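Water back on at Lostgate after burst main, but boil notice stays

Homes in the upper half of Lostgate have running water again after a burst main left 184 properties dry from the early hours. The notice to boil drinking water is still in force and will be for at least another 24 hours.

The pipe went at the bottom of Gadasmont Road, just above the bridge, shortly before 4am. By breakfast the road was shut in both directions and the school had sent a text to parents. Pupils were let in from 11am once a tanker had arrived.

Pressure started to come back a little after 2pm. Slow at first, brown in places. Residents are being told to run the cold kitchen tap until it clears and not to put a white wash on before then.

Ruairí Ní Chonaill, who speaks for the water firm Eseck, said the break was in a length of cast iron pipe due for replacement next year. "It's gone along the seam, a long split, so a clamp was never going to do it. We've cut out the bad section and put in new. Samples have gone to the lab and until they come back clear we are asking people to boil anything they drink or cook with."

Asked whether the work on the rest of the road would now be brought forward, Ní Chonaill said it was "being looked at".

It is the third burst on the same stretch since last September. The one in the spring took out the supply for most of a weekend, and led to a public meeting at which Eseck promised a full survey of the hill. That survey has been done, the firm says, but has not been published. The Courier has asked for a copy.

Bottled water is being handed out from the car park behind the library until 9pm. Two packs per household, more if there is a baby in the house. Bring ID or a bill with the address on. Anyone on the priority list should have had a delivery to the door by now and can ring the number on their card if not.

Traders have had a rotten day of it. The bakery on the corner opened and closed again inside an hour. Both hairdressers cancelled everything. Seven businesses in all shut for the full day, according to the traders' group, and others got by with kettles and bottled water from the supermarket.

Jacqueline Moulin, who runs the Renaud tea room, lost a lunch booking for 31.

"A retirement do. They'd had it in the book since the summer," she said. "I rang them at half seven and they were very nice about it but thats a day's takings gone, and the food was already prepped. I've given most of it to the neighbours. What I'd like to know is who I send the bill to, because last time I filled in the form and got forty quid."

She plans to open tomorrow with a short menu, cold food and tea made with boiled water, whatever the lab says.

Eseck says householders who were off for more than 12 hours get a payment automatically, taken off the next bill. Businesses have to claim. The form is on the firm's website, and paper copies are at the library desk. Receipts for spoilt stock should be kept. 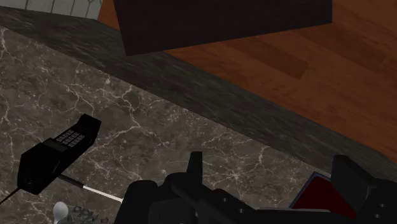

Veined marble worktop. Boil water before using it to prepare food, residents are told.

Advice while the notice is in place: bring water to a rolling boil and let it cool, covered. That goes for drinking, brushing teeth, washing salad and making up baby feeds. Showers and baths are fine as long as nobody swallows any. Dishwashers are OK on a hot cycle. Ice made since last night should be thrown out. Filter jugs do not count as boiling.

Gadasmont Road is staying closed between the bridge and the chapel while the hole is filled and the surface relaid. Diversion signs are up. Buses are going round by the station and missing out the two stops on the hill, and drivers were reporting long queues at teatime.

Eseck hopes to have one lane open by tomorow evening with temporary lights. The next update on the boil notice is due at noon.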